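Home | Articles | Household | Random page | Search

Odds bin

An odds bin (also oddments bin, bits tub or, in older Australian workshops, the "Tusska", after a line of steel trays) is an open container for small objects that belong to no particular category. It is found in garages, sheds, school storerooms and any office that has moved premises at least once. Its defining feature is that everything in it is too useful to throw out and has not been used.

Origins

The practice is presumably as old as the lid that has lost its jar. The term appears in a 44-page pamphlet on shed management by Izzati Wijaya, who defined the contents as "things awaiting their other half". Wijaya recommended emptying the bin each April. There is no record of anyone having done so, Wijaya included.

Form

Most odds bins are wide and shallow, on the theory that a person should be able to see what is in them. Deep bins are known but tend to become archaeological. Metal and hard plastic are both common, and flared sides are favoured because they let the hand in at an angle and let small parts slide back down to the middle.

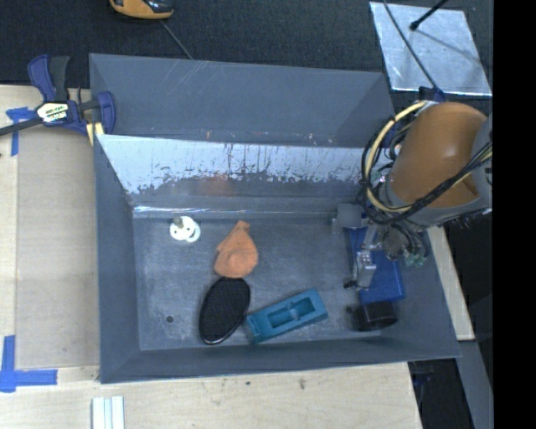 Colour is the usual means of finding anything, the contents having long since given up their names. A regular user will ask for "the teal one" and be understood. A teal block with a recess cut into its top is easily told from a black oval with a glossy rim, even when the two have ended up side by side on a scuffed grey floor, and neither party to the conversation need know what either of them is for. Grey objects in grey bins are generally considered lost.

Classification

Several schemes have been proposed. The Nasution method sorts by size, the Plukosix method by likelihood of ever being needed. The second produces one very large group. Wijaya's own index ran to 117 entries, of which 21 read "cap, probably" – a candour rarely matched in later work.

See also: Biscuit tin (sewing); Drawer, third; Key, unidentified

Contact | Copyright Volatell Household Reference | Back to top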